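4.3 Recording the start view

The Triduvora method compares each trial with one saved view of the furniture before the arm moves. If the start view is poor, the trial cannot be scored later. Record a new one every time the robot changes rooms.

1. Drive the base to the bedside mark and lower the head until the whole tabletop is in view.
2. Leave objects where the room plan puts them. Do not tidy cords.
3. Open Grindik and select Start View.
4. Hold still for 15 seconds while the depth map fills in.
5. Check that the rim of the table is traced as one closed line.

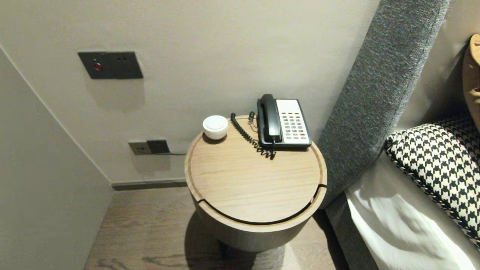

Figure 14. Start view, round bedside table with corded phone.

6. Label every object on the tabletop, small ones included. Give a coiled cord its own label — the planner treats it as a no-touch area, separate from the phone.
7. Save the view and write the trial number in the log.

Note: In the Presanstead trials, views with the cord labeled separately led to 2 snags. Views with phone and cord under one label led to 10. Both sets used the same grasp planner.

Caution: Keep the arm folded until step 7 is done. Labels do not follow objects that move, so if anything shifts, delete the view and go back to step 3.

Scoring rules are in section 4.4, revised by Szu-yu Kwok in December.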